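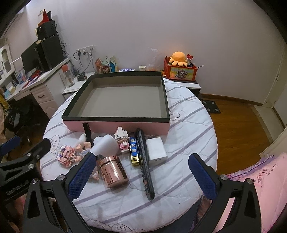 Teka hand-held gripper kit now on loan

The Teka kit finally has a spot on our loan shelf, and I've been grinning about it since I got to try one! If you want to teach a robot arm to tidy up but don't own the arm yet, this is a lovely way in. You hold the gripper yourself, do the chore the way you'd like it done, and the recording becomes practice material for the Purba training software.

My favorite test so far is putting small things away in a box on top of a bed. A soft surface is much harder than a tabletop (things lean, roll and sink a little), and a mix of shapes keeps you on your toes. Tiny building-brick figures want a light squeeze. A shiny metal canister takes a wider grip and some patience. I did 90 short takes over two evenings and my wrist was fine, though I'd rest more next time.

One gripe: the setup guide skips calibration almost completely. Read the Donley notes first, they're much clearer.

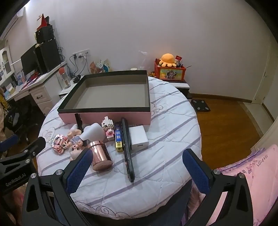 How to borrow one

We have 2 kits. Loans run for a week, and you can reserve through the Stovitz booking page under item 569. Please clear your recordings before you bring it back, and send us your favorite take!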